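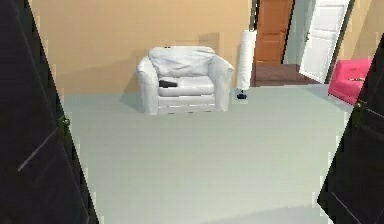 **Simulation unit, handout 4: from doorway to gripper**
Instructor: Abena Laryea. Logs due Aug 21, 2026

Welcome to my favorite unit! You'll drive the Hopkin robot through the simulated apartment, first by hand and then with your own planner. Load apartment file 118 and set the random seed to 2439 so we can all compare runs.

Doorways come first. An open door takes up room on your map, so plan around the whole panel and leave space for the base to turn.

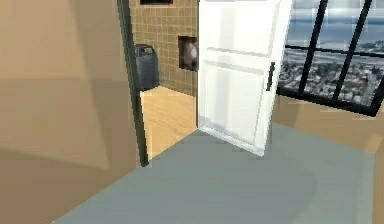
Once you're through, save your pose before you turn. Desta Habte's team skipped this in May and spent a whole lab chasing a map that had drifted — great detective work, but save the pose.
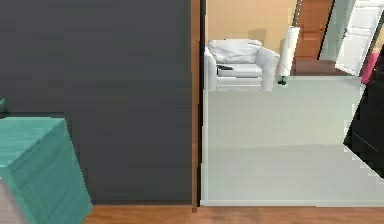 Can we use the same planner for the base and the arm?
Use two. The base plans on a flat map and the arm plans in joint space, and you'll write a short handoff between them.

For the arm part, go slow near any surface. Try a few approach angles and log every one, even the ugly ones.
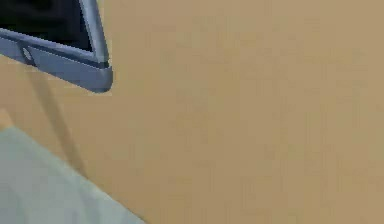 Keep the wrist camera feed open while you do it — small errors in height are much easier to catch there. Then zip your logs and drop them in the Cisidach folder. I can't wait to see them!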